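Troma arm build – progress report to the Dinik small grants fund
Shared workshop, Vadska
June 23, 2018

Summary

The arm is built and moves under its own control. It can find the cable on the test setup and get hold of it in most attempts. It can't yet lift the cable clear and lay it down where we want it on a regular basis. Spending is within the grant of £1000. We are asking for no extra money, but we would like to move the end date to November.

What the grant is for

As set out in the application, we are building a low-cost arm that can tidy and plug in cables on a bench. Members of the workshop with poor grip or limited reach have trouble with sockets at the back of the bench, and this was the job they asked for most often. The arm is called Troma. The control software is our own and goes by the name of Tanguy.

Work since the last report

The base and the first three joints were finished before the last report. Since then we have fitted the wrist, the gripper and the small camera that sits beside it. The first wrist bracket cracked at the screw holes and was printed again with thicker walls. The second one has held up.

Wiring took longer than planned. The camera lead kept catching when the wrist turned, so it now runs down the outside of the arm in loose clips. It isn't pretty but it has stopped the dropouts.

Test setup

All trials now use the same items: a white power strip with USB ports and a long white cable, against a reddish-brown wood-grain surface. We chose to keep one setup so that results can be compared from one session to the next.

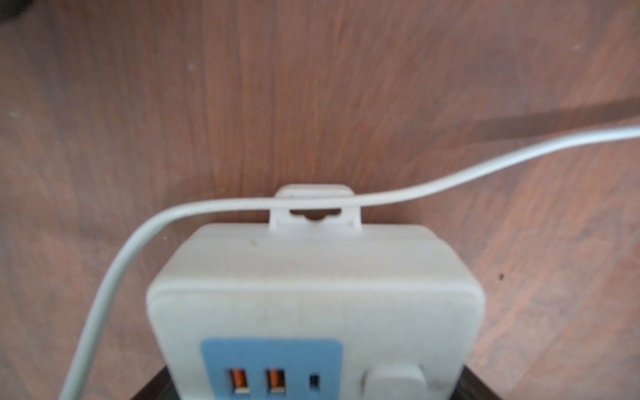
White on white has been the main difficulty. Where the cable runs over the strip, Tanguy tends to lose the edge and guess at the line between the last two points it was sure of. Against the wood it does much better. We tried a darker cable for a short while and the problem went away, but most leads that people bring in are white or grey, so we went back to the harder case.

The grain in the wood gave some false readings at first, as did shadows. A change to the filter settings dealt with the grain. Shadows are still a nuisance when the arm comes in from the side, and we have added a diffuse lamp to the list of things to buy.

Results so far

We ran 100 trials with the current gripper. In 70 of them the gripper closed on the cable at the first attempt. Of the failures, most were in places where the cable lay across the strip itself or its hanging tab. Soft pads have been ordered for the fingertips and should help with the hard plastic slipping on the cable jacket.

Pressing the switch has only been tried by hand control. It works if the arm comes in square to the face of the strip – at an angle the finger slides off. The USB ports are a later stage. The orange inserts and the light blue panel around the USB-A ports are easy for the software to pick out, and we use the panel as a reference point for working out where the rest of the strip is. Motion blur is a problem here. If the camera is still moving the panel outline goes soft and the position comes out wrong, so the arm now waits for a short pause before each reading.

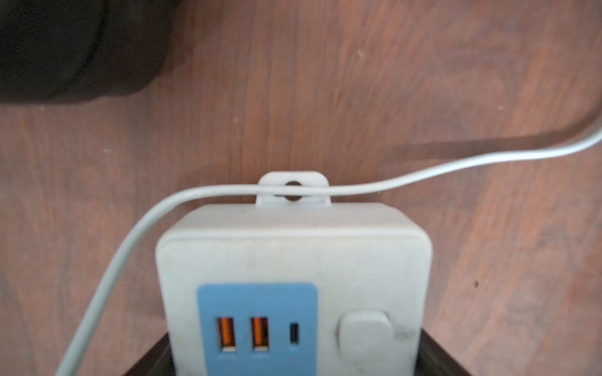

Spending

Motors, the controller board and the camera are all paid for. The reprinted bracket came out of the materials line. The soft pads and the lamp will come out of the same line and leave a small sum for spare gears. Workshop hire is being covered by members' fees as agreed.

Next steps

Fit the soft pads and repeat the trials in the same positions.
Set up the lamp and retake the reference pictures.
Move from gripping to lifting and placing, with up to 24 set positions for the cable.
Write up the parts list and wiring notes so that other workshops can copy the build.

Request

Please confirm whether the end date can be moved to November. The delay is down to the wrist and the camera wiring, both now done. We would send one more short report before then, with the full trial results and receipts.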